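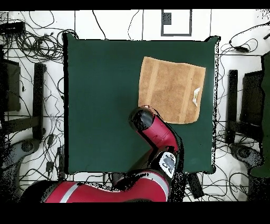
About Gamham

Gamham is an independent school of textile care and hospitality housekeeping. The school prepares students for work in hotels, hospitals, residential homes and commercial laundries, and offers short courses to people already employed in those fields.

Our History

The school was founded by Rosimeire Nogueira, who had managed linen services for a group of hotels and wished to give new staff a proper grounding before their first shift. The first class had 16 students and met in the evenings above a dry cleaner's shop on Mulligan Street. Demand from local employers led to a daytime program, and the school later moved to its present building, where classrooms occupy the upper floor and the training laundry the lower.

Enrollment now stands at 87 full-time students. More than 700 people have completed the Certificate in Linen and Laundry Practice.

What We Teach

The certificate program runs for 30 weeks. Students learn to identify fibers, read care labels, sort and treat stains, operate washers and ironers, and inspect finished goods. Later units cover stock records, infection control and the planning of a shift. Each student also completes a placement with a partner employer, among them the Zallitura hotels and the Fikance laundry service.

Evening courses are offered in mending, upholstery cleaning and the care of older household textiles. These courses are open to the public and require no previous training. A new group begins each May.

Our People

Frauke Meinecke serves as Director and is responsible for academic standards. Ademir Vasconcelos heads the laundry program. Raíssa Assunção teaches fiber science and supervises the evening courses. Nivaldo Damasceno arranges placements and advises graduates seeking employment — a service that remains available to them for as long as they wish to use it.

Admission

Applicants must be at least 16 years of age. No formal qualifications are required, but all applicants attend a short interview and a morning of practical work. Tuition may be paid by the term or in monthly installments, and a limited number of reduced-fee places are awarded each year on the basis of need.

Visits to the school may be arranged through the admissions office on any weekday during term.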